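How to show a robot arm in simulation at your open day

Last spring our lab at Wurside had an open day, and I was responsible for the robot table. We did not have permission to run the real arm near children, so I prepared the demonstration in a simulator. Several teachers wrote to me afterwards and asked how to do the same, so I write down the steps.

What you need

A computer with a decent graphics card, a second screen that visitors can see well, and a simulator. We use Kiltano. Other programs will also do, but the menu names will be different.

Step 1. Build the room first

Start with floor, walls and table, and only then load the arm. Visitors understand the size of a robot much faster if it stands in a room with normal things in it. I put a parquet floor, a white baseboard and even an electrical outlet on the wall. It took me one evening and I don't regret it.

Step 2. Place the arm and the blocks

Put the base near the back edge of the table, so that the arm has free space in front. Keep the blocks small and close together, inside the area where the gripper can point straight down. Give them strong colors. Visitors will want to say "take the green one", and this is difficult if everything is gray. 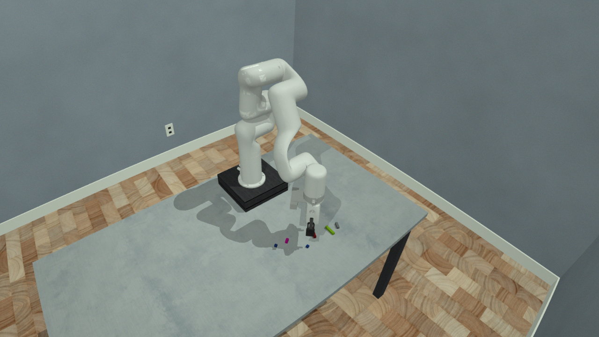 Step 3. Check the light

One strong light is enough. Leave the shadows on, even if the program runs a little slower. On a flat screen the shadow helps people to judge how high the gripper is over the table. With the shadows off, my test visitors (two colleagues from the office next door) believed that the fingers were touching the table when they were still far above it.

Step 4. Test the picking many times

Let the program run overnight with random block positions. I made 1,867 attempts, and the arm picked up the block in 1,858 of them. I looked at the nine failures one by one. Most of them came from blocks lying too close to each other, so I set a bigger minimum distance in the Osura script which places them.

Step 5. Prepare the visit

Plan ten minutes for each group. First let the arm do one pick alone, at half speed. Then pause it and ask the group which block should be next. Type the choice yourself, because the keyboard becomes a toy very quickly.

Please keep a reset key ready. On our day 97 visitors came to the table, and between two groups I had only a few seconds to put all the blocks back.

If the program stops during a visit, restart it calmly and explain what a joint limit is in the meantime. My start file loads in less than a minute.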